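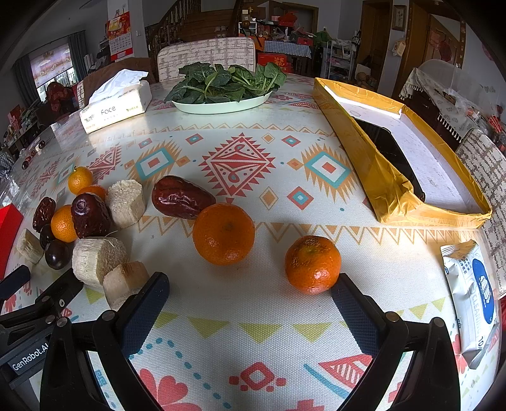
How many hand-held grippers is Kutport buying this year? Nine, plus a box of spare finger pads – the original plan from May had us down for a lot more.

I went through the revised equipment list over lunch (July 2025 version, if you're comparing) and it's a much calmer read than the last one. The big arm on wheels is gone. The money goes into hand-held units, chargers, and 70 spare pads, and those pads wear out faster than anything else we own, so hooray for that!

Zurnutden and Jääskeläinen both sent quotes. Zurnutden was cheaper per unit, but the repair terms were thin, and Jääskeläinen throws in a loaner while yours is in the shop. My money's on the second one, though purchasing hasn't signed yet.

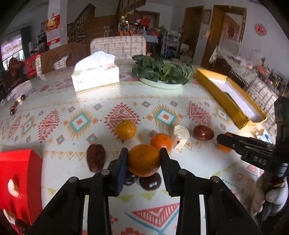
The other line people keep asking me about is storage. We planned for 137 recording sessions and the Clirusus project alone wants more than that, so there's a separate request in for extra drives. It may get bumped to next year – I hope not, I'm tired of deleting things to make room.

Groceries for the tabletop sessions finally get their own line too. Small stuff, but it used to come out of office supplies and the paperwork was a pain. Orders close at the end of the month.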